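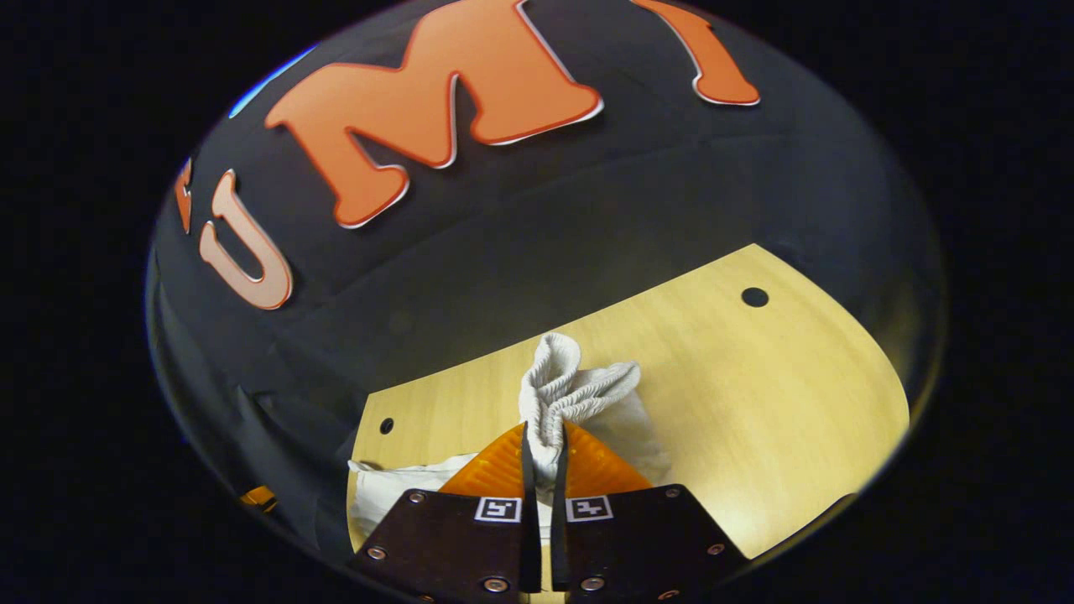
How was a towel judged to be folded? A towel was judged folded when its corners lay together and no layer showed past the top one.

3.2 Cloth on the Table

Figure 3. White cloth, bunched, on a light wooden tabletop in front of a black fabric backdrop.

The Harano study of household folding covered 212 towels sorted at the Brellthorpe site in July. Each trial began with the cloth gathered in a heap — the state in which most laundry reaches a table (Figure 3). Participants were free to shake the cloth out or to spread it by hand. Trials in which the cloth fell to the floor were recorded separately and are discussed in Section 4.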